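Salt in bread dough, revisited

Posted Apr 1, 2026

My earlier notes gave salt as a spoon measure, which Wendy Pearce rightly objected to. Spoon volume depends on grain size, so I have gone back to weight.

The basis is 1000 g of strong white flour. Salt at 2 per cent is 20 g. Water, yeast and proving temperature were left as they were in the November batches.

Salt slows the yeast and tightens the gluten. At 3 per cent the first rise took 37 minutes longer and the dough was stiffer to shape — easier to handle, but slower than I want on a working morning. The flavour was also too strong for anything eaten with cheese.

I now add the salt after a short rest, once the flour has taken up the water.

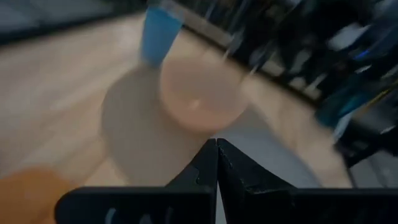
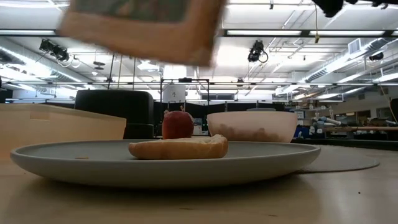

Scaling down

For a half batch, use 500 g of flour and 10 g of salt. Cheap kitchen scales drift at low weights, so weigh the salt in a separate dish.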